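Home and Study > Desks and Writing > Question

How do you keep whiteboard markers going for more than a week or two?

Asked by Gladys Palomino, 11 February 2020

Hello everyone, I hope this is the right section, I did look through the older threads first but they were mostly about fountain pens!

I've been tutoring from home since September, mainly maths with a bit of chemistry for the older ones, and I do nearly all of it on a big whiteboard because I find the children are braver when they know a mistake can be rubbed out. The trouble is the markers. I started with a box of Kuroda ones, which were lovely and dark for the first fortnight and then went a sort of mournful grey. After that I tried the cheap Drumen ones from the market, and those I can only describe as scented water. I've now got 16 pens in a jar and I would trust two of them to get to the end of a long division.

I keep them tip up in the jar because it looks tidy and I can see the colours. My sister says that's my whole problem, but she also says you should keep batteries in the fridge, so I'd like a second opinion. The blue ones are the ones I use most, as red seems to upset people who've just got something wrong.

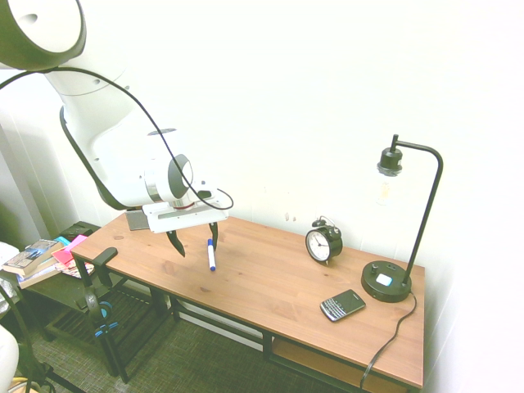
Colin T. wondered underneath whether the board might be more to blame than the pens, as an old board with a worn coating drags at the tip and leaves it full of dust, and he asked how old mine was and what I was cleaning it with. Fair question, Colin! The board came second-hand from a school clearance, so I should think it's older than some of my pupils. I wipe it with a dry cloth after each lesson and once a week I go over it with Fumier spray, which smells of lemons and leaves it a bit slippery.

So really I suppose I have three questions in one. Does it matter which way up they're stored? Can a faded one be brought back, or is that an old wives' tale? And is it worth paying more for the refillable sort? I've seen the Stomura ones mentioned, but they cost a good deal more and I'd want to know they last.

Thank you in advance, and sorry for going on. It's been raining all day and both of this afternoon's lessons have cancelled.

Answer from Bev in the Borders (marked as helpful by Gladys Palomino)

Gladys, your sister is right about the pens, though I'd leave the batteries where they are. Dry-wipe ink is colour mixed into a solvent, along with something that stops it gripping the board, and if you stand the pen on its tail all of that settles away from the tip. You then get the thin grey line you're describing, and it's easy to think the pen's finished when there's plenty left in the barrel. Lay them flat. I taught in a primary school for years and ours lived on their sides in an old cutlery tray, one colour to each section, and I've carried on the same way at home for my shopping lists and the grandchildren's noughts and crosses.

As for bringing them back, it does work on some of them, so I'd have a go before you bin anything. What I do is this.

1. Put the cap on properly. Push until you hear the click, then push again. You'd be amazed how many "dead" pens are just pens that have spent a night with the cap perched on top.

2. Lay the whole lot on their sides on a table or a desk, somewhere cool and away from the radiator, and leave them overnight. If one is very faint, stand that one tip down in a mug instead, cap firmly on, and move it to the flat tray in the morning.
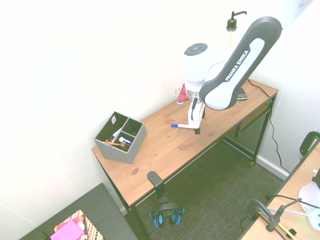 3. Try each one on scrap paper before it goes anywhere near the board. Draw slow lines and don't scrub at it. If the line starts off pale and gets darker as you go, the pen is fine and only needed waking up.

4. Look at the tip. If it's grey and fluffy it has picked up old ink from the board, so dab it on a damp piece of kitchen roll until it comes away cleaner, then put the cap back on and let it rest for a day.

5. Anything still grey after that, let it go. I know it hurts! I used to keep mine in a drawer in case they changed their minds, and it only meant I picked up a dud every time I was in a hurry.

Please don't be tempted to drip water into them. A colleague of mine swore by it and all she ever managed was a purple puddle and a ruined cardigan.

Now, your board. I'm with Colin on this one. If Fumier leaves it slippery then there's a film on it, and every time you write, the tip is picking a bit of that film up. Try going over it with plain warm water and a drop of washing-up liquid, rinse it with a clean cloth and dry it completely before you write on it again. Leave it an hour if you can bear to. Then do your weekly spray once a month. I'd be surprised if you didn't see a difference just from that, and it costs you nothing.

I can't help with Stomura I'm afraid, I've never been able to bring myself to pay for them. Good luck, and I do agree with you about red. I used to mark in green for the same reason.

Answer from Marrowman

just buy new ones in bulk. life is too short. we get a box of 248 at work and throw them out when they go faint

Reply from Bev in the Borders: That's a lot of plastic, Marrowman! And where would Gladys put them all?

Reply from Marrowman: cupboard

Answer from Priti_K

I can do the Stomura part of the question, as I've had four of the refillable ones since I started teaching evening classes and I'm on the same pens now. I'm fond of them, but I'd want you to go in with your eyes open.

The good side first. The ink is properly dark and stays dark until the cartridge is nearly empty, so you don't have that long sad stretch in the middle where you're pressing harder and harder and the people at the back are squinting. The cartridges click in from the tail end and it takes a few seconds. You can also buy new tips, which I didn't realise for ages, and it's quite often the tip that wears out and not the ink (especially if you lean on it the way I do).

The less good side is that they only suit you if you remember to order refills. The shops near me sell the pens but hardly ever the cartridges, so I end up getting them by post, and by the time I've noticed I'm low it's always the night before a class. The caps are also a bit stiff. I don't mind that, but if your younger ones like to come up and write on the board themselves, they may struggle, or else they'll leave them off, and a refillable pen dries out with its cap off just as fast as any other.

If it were me, I'd buy one in blue, seeing as that's the colour you get through, and carry on with ordinary ones for the rest. Use it for half a term and see how you get on. Everything Bev said about laying them flat goes for these as well.

One last thing, and you may do it already. Recap the pen every time you stop to talk. I'm a terrible one for waving an open marker about while I explain something, and I once timed myself and was mortified.

Comment from Gladys Palomino

Thank you all so much, what a kind lot you are. I've tipped the jar out and everything is lying down in a baking tin for now, with a tea towel underneath so they don't roll. The board has had its wash and the water came off the colour of a puddle, so Colin, you were on to something there. I'll order one blue Stomura at the weekend and try to remember the refills. I haven't told my sister yet.

Related questions

Getting permanent marker off a whiteboard without scratching it
Best place to hang a board in a room with a sloping ceiling
Can you recycle felt tips?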